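Hello again, Semimo club friends! By now your arm should be wired and homed, so let's move on to my favorite part, which is picking up soft things.

## Practice one: the zippered pouch

Lay the pouch on the table at a slant and jog the arm over slowly. Keep the tray of cables well clear of your path.

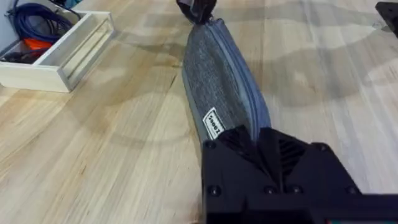

Set the closing force to 317 in the settings file and work up from there, a little at a time. Please don't jump straight to 500 — Thongchai did that in November and we had to order new finger pads.

## Practice two: denim

Denim is thicker and folds however it likes, so give yourself a whole evening for it (and maybe a snack!).

1. Close on a fold, with both layers between the fingers.
2. Pause for 2,000 milliseconds.
3. Lift slowly, keeping a hand near the stop button.

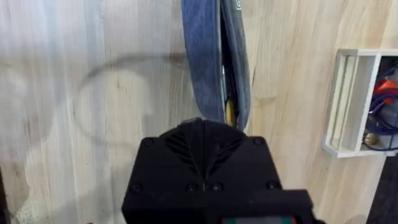 If the cloth slips, open all the way and start again from step one. Write down each try in the club notebook, even the silly ones, and bring it to Lamduan when you'd like a second pair of eyes.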